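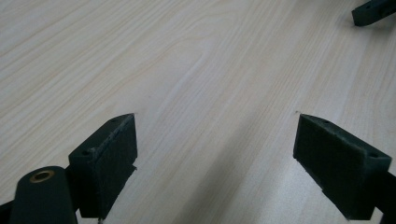

3.2 Material und Oberflächen

Abb. 4: Tischfläche mit heller Holzdekor-Maserung, creme bis beige. Im oberen Bereich Fladerzeichnung mit gestreckten Bögen, nach rechts hin schlichte, enger stehende Streifen.

Untersucht wurden Tischplatten aus den Beständen Prurik und Pestberg, insgesamt 1273 Platten, davon 734 mit hellem Dekor. Der Rest (dunkel, unifarben, Stein) bleibt in diesem Abschnitt außen vor. Erfassung abgeschlossen am 14. Juli 2015, Nachträge aus Nimau nicht mehr berücksichtigt.

Zur Einteilung: Wir unterscheiden nur zwei Grundbilder, Flader und Streifer. Mischformen wie in Abb. 4 sind häufig und wurden nach dem Bild in der Plattenmitte zugeordnet. Feinere Abstufungen (Halbflader, Riegel usw.) haben wir im Vorlauf probiert, die Übereinstimmung zwischen den Bearbeitern war zu schlecht. Wieder verworfen.

Auffällig bei den hellen Dekoren der geringe Kontrast. Die dunkleren Züge liegen oft nur wenig unter dem Grundton, dazwischen breite, fast weiße Bahnen. Bei Licht von oben kommt ein weicher Glanz dazu, in den helleren Partien verliert sich die Zeichnung teilweise. Das erschwert die Zuordnung am Rand der Platte, für die Auswertung wurde deshalb ein Randstreifen ausgespart. Breite siehe Anhang B.

Von den 734 hellen Platten zeigen 498 überwiegend Flader. Der Anteil ist höher als erwartet, in der Musterkarte Greco überwiegen die Streifer deutlich. Mögliche Erklärung: die Musterkarte zeigt kleine Ausschnitte, auf denen ein langer Bogen gar nicht als solcher zu erkennen ist. Wer nach der Karte bestellt, bekommt auf der ganzen Fläche also unter Umständen ein anderes Bild. Geprüft haben wir das nicht.

Wiederholung des Dekors (Rapport) konnte innerhalb einer Einzelplatte selten festgestellt werden, bei aneinandergestellten Tischen dagegen öfter. Dort stören auch Sprünge in der Laufrichtung. Angaben zur Laufrichtung beziehen sich immer auf die lange Plattenkante, nicht auf den Standort des Betrachers.

Offen bleibt die Frage der Abnutzung. Glanzgrad wurde im Januar an einer Teilmenge gemessen, die Werte streuen stark und sind ohne Reinigungshistorie kaum zu deuten. Dazu mehr in 3.4.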